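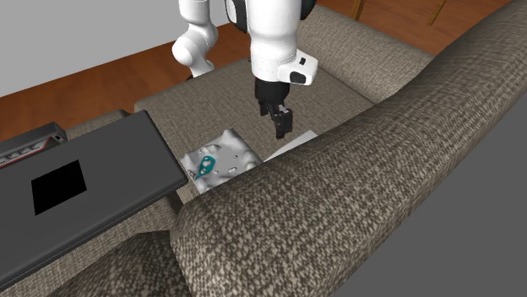
Re: Upholstery cleaning charges at end of tenancy, Kerkwood building

kerkwood_leasing
Residents of furnished suites are reminded that the cleaning charge for a fabric sofa is now $40 per seat, effective December. The charge applies to coarse woven upholstery, greyish-brown or otherwise, where soiling exceeds ordinary wear. Replacement of a full sofa is assessed at $700.

suite5B
I must object to the second figure. The Gallardo outlet lists a comparable sofa at $500, delivery included. On what basis is the higher amount assessed?

kerkwood_leasing
The assessed amount includes removal of the old unit and elevator booking.

tmw_north
With respect, the lease refers to depreciated value. A sofa that has been in a suite for 5 years cannot reasonably be charged as new. I would ask that the clause be quoted in full.

suite5B
Seconded.

parkside_tenant
I do not share this view. The charges were disclosed at signing, and mine was waived once I supplied the receipt from Ratosis for a steam clean. Residents should vacuum a nubby weave along the grain and keep bleach away from it.

tmw_north
A waiver granted at discretion does not settle the matter of depreciation.

kerkwood_leasing
The clause will be posted to this thread by Saturday. Receipts from Ratosis or Fuvitz are accepted at the leasing office until 5 p.m.

suite5B
Noted. I will withhold my signature on the inspection form until then.

Contact the moderators | Copyright Kerkwood Residents' Forum | Back to top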